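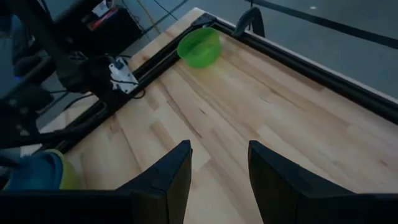

The green bowl.

Reading Room > Short Fiction > September

The Inheritance

Aunt Babalola left the house to the church and the money to a cousin in Stundar. To Solange Jacquet she left a green plastic bowl.

"It's listed separately," the lawyer said, turning the page around so she could see. "Item 11."

"Is there anything in it?"

He checked. "No."

Solange drove the 60 miles home with the bowl belted into the passenger seat. Her husband, Brenden, came out to help carry things and stood there with his arms ready.

"She must have had a reason," he said at dinner. He had been hoping for the piano.

By the weekend the cousin had called to offer five dollars for it. Solange said no. He called back and offered fifty, and she had to sit down on the stairs.

"What do you know about it?" she asked.

"Nothing," he said. "What do you know?"

"Nothing."

They listened to each other breathe. He had always been a terrible liar, but then so had she, and at that moment they both sounded like crooks.

She moved the bowl to a high shelf - then to the closet, then under the bed. Brenden asked if they should get it insured. The cousin sent a fruit basket with no card. At 6 in the morning she caught herself holding the thing up to the kitchen light, looking for writing.

Then she put some grapes in it and ate them standing up, watching the driveway.

Shares 11 | Comments 3

protow: My grandmother did this to us with a ladle.

marsh_hen: So what was in the will for items 1 to 10??

Dell R.: I'd have taken the fifty.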